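Visit report: Kestdale assembly shop, Lullora
June 22, 2024
Annelore Rathjen

The tour started on the packing side and worked backward, so we saw finished housings before we saw how they are put together. Our guide was Ffion Rees, shift lead for the small parts area. There were nine of us, mostly from maintenance and work planning.

Kestdale put its first robot cell into regular use in February. Before that, seating parts into fixtures was a bench job, done by hand on every shift. Two more cells are being set up. The shop floor has 23 people on it, the same number as last year, but the job sheets look different. Three former bench assemblers now hold the title of cell operator, and the pay grade moved up one step with it. Rees said the grade took longer to settle than the wiring.

Training is 30 hours. Most of it covers recovery after a stop: reading the fault code, deciding whether the part can be saved, putting the arm back in a known position. Manon Caron, who did bench work until the changeover, told us the first weeks were tiring in a way she did not expect. Her hands had less to do and she spent the shift listening for a change in the sound. Her wrist trouble is better. She misses being able to talk to the person across the bench — the cells are spaced too far apart for that.

We then went to the setup area, where Alper Avcı is responsible for fixtures and calibration. Position is taken from printed markers on the parts and fixtures, so a block can be located without a hard stop.
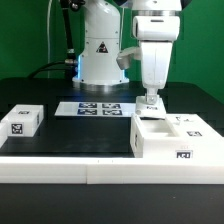 Avcı keeps a log of every marker that has been replaced, and by whom. Dirt and scratches cause more stops than the arms do. Cleaning was added to the start-of-shift list after operators asked for it; it takes 19 minutes and counts as paid time. The original plan had given it to the night crew, who had no way to check the result.

Open points from our side: who signs off a fixture change when Avcı is away, and whether operators may edit a pick position themselves. At present they may not. Rehema Minja has asked for a copy of the training outline and will circulate it when it arrives.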